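Course Handout 8: Care of the Sleeved Hand and Arm

Service and Maintenance of Mobile Manipulators
Revised February 21, 2020 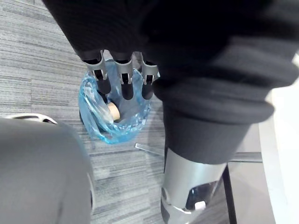
This handout covers routine care of the hand, the fabric covers and the wrist joint on the Hurard cell used in the second half of the course. Drive base, batteries and network setup are in Handout 7. Read both before the bench session. The cell is shared by all groups, and faults left by one group are found by the next.

1. Before touching the arm

Bring the arm to the service pose from the panel and wait for the brake indicator. Press the stop button. Turn the key to the off position and take it out. The person working on the hand keeps the key.

The arm will sag slightly when the brakes take the load. A drop of up to 8 mm at the wrist is normal. A larger drop goes in the log under "brakes" and the session stops there.

Keep the floor around the base clear. The arm has enough reach to work at carpet level, so a tool left next to the base is within its path.

2. Fabric covers

The covers keep dust and small debris out of the joints. They also hide wear, and for that reason they come off at every full service.

Open the sleeve at the upper end first and roll it down toward the wrist. Do not pull it by the cuff. Pulling stretches the knit and leaves a loose fold that can be caught when the wrist turns. Check the inside for threads, metal dust and grease. Grease on the inside of the sleeve usually comes from the elbow seal (see Handout 5).

The hand cover is separate from the sleeve. Check its lower edge, near the fingers, for fraying. A cover with a hole larger than 2 mm is replaced. Do not tape it.

When refitting, leave slack at the elbow. A sleeve fitted tight with the arm straight will pull the cuff up when the arm bends and uncover the wrist joint further than intended.

3. Fingers and brackets

Each finger has a metal bracket at its base and a dark rounded tip. Work on one finger at a time and finish it before starting the next.

a) Hold the bracket and try to rock it sideways. There should be no play you can feel.
b) Look through the cutouts in the bracket with a lamp. Remove lint with the soft brush. No compressed air; it drives dirt into the bearing.
c) Wipe the tip with a damp cloth and let it dry. No solvent.
d) Press the tip with a thumbnail. If the mark stays, the tip has aged and must be changed.
e) Tighten the bracket screws in two passes with the preset driver.

Tips are Tostex parts and are supplied in matched sets. Change the whole set even if a single tip has failed. Mixed sets close unevenly, and the error shows up later as dropped parts.

4. Wrist joint

Clean the outer surface with a dry cloth. Look into the recess for loose connectors. Turn the joint by hand only if the brake release has been fitted. A gritty feel over part of the turn points to the bearing; the same feel over the whole turn is more often a dry seal.

Record the cycle count from the panel. Grease the joint every 1,000 cycles, or at the March service if that comes first.

5. Function check after service

The check is a pick and release of small light items into a lined bin on the floor. Small items are used deliberately. A worn tip will often carry a heavy block and still fail to let go of something light, which sticks to it or rolls off to one side.

Set the speed to the lowest step. Run 26 releases. Log each one as clean, late or missed. Late means the item left the fingers after the open signal had ended.

Use a bin liner that is folded well over the rim. Loose film standing up above the rim can be picked up by the fingers on closing. If the film is caught, press stop, open the hand from the panel and free it by hand.

More than 2 late releases: repeat section 3, steps c and d.
Any missed release: repeat all of section 3 and rerun the hand zero routine in the Dosent software.

6. Log entries

Write down cycle count, cover condition, finger play, tip set number and release results. "OK" is not accepted as an entry for finger play; write "none felt" or state which finger.

Reading for next session: Räsänen manual, chapter on cable routing through the wrist. Bring the log sheet.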